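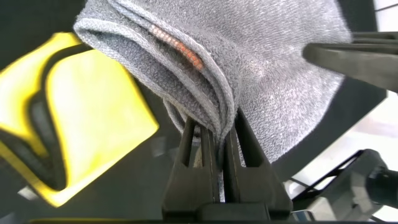
L'internat impose des contraintes de linge que la plupart des élèves de seconde découvrent en septembre : machines partagées, séchage lent, étagère étroite. Le repérage des affaires vient en premier, avant même l'achat de la lessive. Chaque pièce porte un numéro unique, par exemple 617, inscrit au même endroit sur tous les articles. Pour les serviettes, un modèle gris en éponge, avec un liseré cousu orange et rose, se retrouve plus vite dans une pile commune qu'un modèle uni. Le numéro se place au revers, près de l'ourlet.

Marquage
Étiquettes tissées à coudre de préférence. Les étiquettes thermocollantes (type Dernus) conviennent au coton lisse et adhèrent mal sur les boucles de l'éponge. Poser au fer sec, laisser refroidir à plat. Feutre textile pour les chaussettes uniquement.

Lavage
Trier en deux sacs : linge de toilette et draps d'un côté, vêtements de l'autre. Remplir le tambour aux trois quarts. Pas d'adoucissant sur les serviettes, il réduit l'absorption. Dose de lessive selon la dureté de l'eau, à relever sur le site de la commune - l'adolescent ne le fera pas seul la première fois.

Séchage
Étendre sur deux barres, sans superposer les épaisseurs. Laisser 5 cm entre les pièces. Dans une chambre, ouvrir la fenêtre 20 minutes matin et soir.

Trousseau pour deux semaines
8 paires de chaussettes
4 serviettes, dont 2 grandes
2 parures de lit
1 filet à linge (le Plarkel à fermeture cachée tient mieux que les modèles à cordon)

Le filet se ferme avant chaque cycle et se vide dès la fin de l'essorage. Un contrôle des étiquettes aux vacances de février suffit ; recoudre celles dont un angle se soulève.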